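Project report: Collecting hand demonstrations for the sorting model
Kavinda Matubbar
April 2020

1. What this part of the project is for

Our group is training a model which should learn small packing jobs by watching people do them. The model itself is described in the report of my partner. In my part I describe how we gathered the examples, because this took most of our time and I think it decided most of the result.

We call our set of recordings Manent. Each recording shows one person doing one job from start to end, seen from the height of the head. There is no script for the hands. The person gets one sentence, for instance "put the packets in the container", and then does it in the way he or she would normally do it.

2. Choice of jobs and places

At first we recorded only in the student laboratory, on a white table with nothing on it. These recordings were easy to label, but the model learned the table too well. When we tested it on a different surface it lost the position of the hand very often. After this we decided to record in ordinary working places, with all their normal things left where they are.

Flat sachets were chosen as one of the object types. They are difficult for us in two ways. They overlap, so it is not clear where one ends and the next begins, and they are glossy, so the printed side looks different from each angle. A box or a cup has a shape which the model can find again. A sachet in a heap does not have this.

3. How we recorded

A recording was kept if both hands stayed in view during the whole job. We planned 400 recordings and kept 195 after checking. Most of the rejected ones had the same fault — the person looked up in the middle of the job and the hands went out of view. We now ask people to keep looking at their work, but we do not remind them while they are recording, as this makes them move stiffly.

Every kept recording was cut into short steps: reach, grasp, carry, release. Two of us labelled the same 100 recordings separately to see how well we agreed. We agreed well on grasp and release. We did not agree on what the other hand is doing when it only rests on the objects. I wanted to call this "hold" and my partner wanted "no action". In the end we made a new label, "support", and went through all the recordings again, which cost us over 2 weeks.

4. Problems that are still open

The direction of a movement cannot be read from one picture. A hand above a container with a packet in it may be putting in or taking out, and our first version of the model, which looked at single pictures, mixed these two. The present version takes a short sequence. It is better, but slow.

Shadows of the arms are also sometimes marked as part of the arm, mostly on dark surfaces. I would like to add more recordings with strong light from behind before the next training.

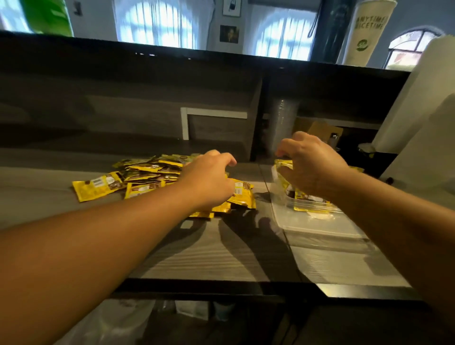

Figure 1. Packet job on a dark counter: left hand on the pile ("support"), right hand with a packet above the clear container.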